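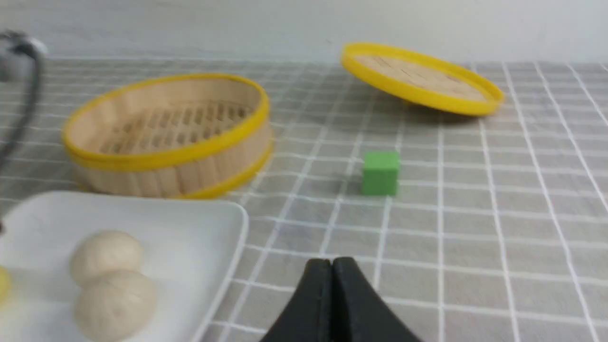
Pleslow Folding Proofing Box: my review after a spring and summer of buns
Posted by Nilmini Talukder, 27 October 2020

I have wanted a proofing box since the first winter in this house, when a bowl of dough sat on the counter all afternoon and came out looking exactly the way it went in. Our kitchen faces north and the floor is tile. The oven light trick works if you don't need the oven, and I always need the oven. So in March, when the Pleslow came back in stock, I finally bought one, and I have used it nearly every week since (sometimes twice, if there's a birthday).

It's a folding box with a heated base, a clear lid, a little metal water tray and a wire rack. Folded up it's about as thick as a big dictionary, and mine lives on top of the fridge. Setting it up takes less than a minute once you've learned which side goes up first. The first time took me a lot longer and I had one wall inside out.

What I love most is how steady it is. I put an old oven thermometer in there for the first few bakes because I didn't trust the display, and the two agreed every time I looked. You set the temperature with two buttons, it beeps once, and then it's silent. No fan! My friend Bilal Kassab has the Vundley cabinet, the big upright one with shelves, and it's a beautiful thing, but it hums all evening and you have to find floor space for it. He bakes for a crowd and I bake for four people and a freezer, so we're both happy with what we've got.

Steamed buns are where it changed things for me. My dough is a plain one: 200 grams of flour to start with when I'm only making a small batch, a bit of sugar, yeast, milk, a spoonful of oil. It's a forgiving dough up to the second rise, and then it isn't forgiving at all. Too cool and the buns steam up tight and chewy. Too warm and they spread, then wrinkle when the lid comes off. With the box I shape them, put them on their paper squares, slide the rack in and go do something else. They come out puffy and light and even, and I've stopped poking them every five minutes.

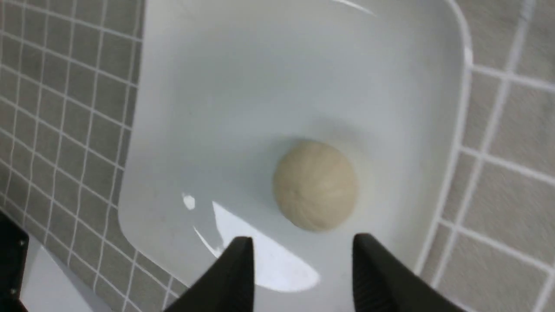

Kneading still matters just as much, of course. A box won't rescue a rough dough, and if I stop early because my arms are tired I can see it in the finished buns. But it's lovely to have one part of the process that behaves the same way in a cold snap as it does in a heat wave, and I've gotten braver about new recipes. Pumpkin dough, milk bread, a rye starter that had been sulking in the back of the fridge — all of them have done well in there.

It makes good yogurt too. I followed the chart in the manual and used one big jar with the rack taken out. Thick, mild, set all the way through. I haven't tried tempering chocolate, though the manual has a page on it.

Now the gripes, because I do have a few. The water tray is too shallow and has no handle, so you will spill some on the heating plate if you carry it full. I fill mine in place with a small measuring jug. The lid fogs up badly and you can't see a thing without lifting it, which lets the warm air out. The cord comes out of the left side and is short enough that there's only one spot in my kitchen where the box can sit. And the manual was clearly put together in a hurry: page 21 sends you to a rye bread recipe that isn't in the book. I wrote to ask, and Grethe Bisgaard in customer support emailed me the missing recipe that same afternoon, with a note about using darker flour. It's a good recipe, too.

Size is worth checking before you order. Two regular loaf pans fit side by side. My long lidded loaf pan doesn't fit at all, and neither does a full sheet pan. For buns I do one layer on the rack and keep the rest of the shaped ones on the counter under a towel until it's their turn, which suits me fine, as I can only steam so many at a time anyway.

I'd looked hard at the Burnico warming mat before I bought this. It's a lot cheaper and it rolls up. Funmilayo Ugwu let me borrow hers for a weekend, and for a bowl of pizza dough it did a perfectly nice job, but the bottom of the dough got warm well ahead of the top, and there's nothing to hold in the moisture. If you mostly make one kind of bread and have a reasonably warm room, get the mat and spend the difference on good flour.

The store page has 2,879 ratings for the Pleslow, and plenty of the low ones say the hinges crack. Mine haven't. I do fold it slowly, and I let it dry out with the lid off overnight before it goes back up on the fridge.

Would I buy it again? Yes, in a heartbeat, even at full price. I'd just ask them for a longer cord — and a handle on that tray.

Next up is a batch of black sesame buns, and I'll add a note here on how they rise at the lower setting.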